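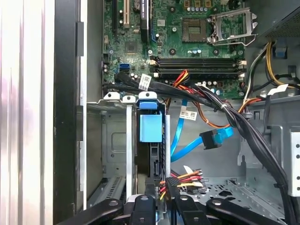
Javden Barebones Desktop Tower – Used Dell, No Processor, No Memory

Sold by Jitiren Parts & Refurbishing

The Javden listing is our name for a used desktop tower sold without a processor or memory. You get the case, motherboard, power supply and internal cables. You add the rest. Most of these go to people who already have parts from another machine, and to schools that teach PC repair.

Stock number: 181
Condition: Used, tested before the processor and memory were removed
Price: $44 each
Minimum order: 1

What is included

Steel tower case with side panel
Dell motherboard, green, installed in the case
Power supply, installed and connected
Drive cage
SATA cables and internal power wiring
Coin-cell battery for the board clock

What is not included

Processor
Memory
Hard drive or solid state drive
Processor cooler, unless added at checkout
Operating system or license
Power cord, keyboard, mouse or monitor

Motherboard

The processor socket is the flat contact type, with the pins in the board and flat pads on the chip. A metal bracket holds the chip down and locks with a wire lever. Please check the processor list for your board before you buy a chip. Two chips can fit the same socket and still need different firmware. We send the exact board number with every order confirmation, and we can send it earlier if you write to us.

Expansion slots take full-height cards. There is one older PCI slot for sound cards, serial cards and the like. Drives connect by SATA.

Labels on the cables are left on. Several carry barcodes used for part tracking, and they make it easier to find a matching cable later.

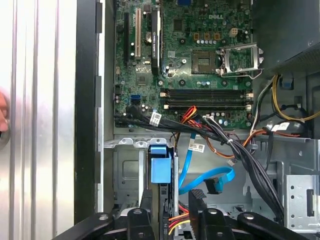
Can I use memory from an old laptop in this tower?

Laptop memory is shorter than desktop memory and will not fit these slots. You need full-length desktop modules of the type printed on your order confirmation.

Fitting your processor and memory

Set aside half an hour or so for a first build. You need a Phillips screwdriver, thermal paste and good light.

1. Unplug the tower and hold the power button for a few seconds. Lay the case on its side on a table.

2. Take off the side panel and touch bare metal on the case before reaching in.

3. Raise the wire lever and open the socket bracket. Do not touch the pins. A bent pin is the most common reason a board comes back to us, and it is not covered.

4. Line up the notches on the processor with the socket and set it straight down. It should drop in under its own weight. Close the bracket and push the lever under its hook. Some force is normal at this point.

5. Open the latches on the memory slots. Match the gap in the module to the ridge in the slot and press down on both ends until the latches close.

6. Apply a small dot of paste and fit the cooler. Plug in the fan before you turn anything on.

7. Move the cable bundle clear of the fan blades. A reusable tie works well and can be taken off later.

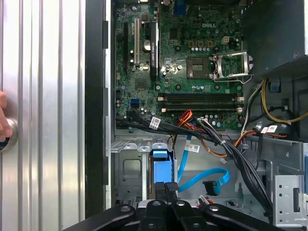

8. Refit the side panel, connect a monitor and power cord, and start the machine. Go into setup and check that the memory total is right.

Options at checkout

Tamuno cooler and fan, used, cleaned, with new paste – $2 when ordered with a tower
Havel low-profile graphics card, used – ask for current stock
Matched memory pair, tested – price depends on size

Shipping and returns

Towers ship in double-wall cartons with foam at the corners. Orders placed by 2:00 p.m. leave the same day. Local pickup is free. We have around 2,000 towers in the warehouse after the August intake, so larger orders can normally be filled from one batch with the same board number.

Returns are accepted on boards that do not start, as long as the socket pins are straight. Minor scratches on the case and side panel are normal for used equipment and are not a reason for return.

For school and bulk orders, contact Esperanza Sotomayor in sales. Please include the quantity and the processor you plan to use.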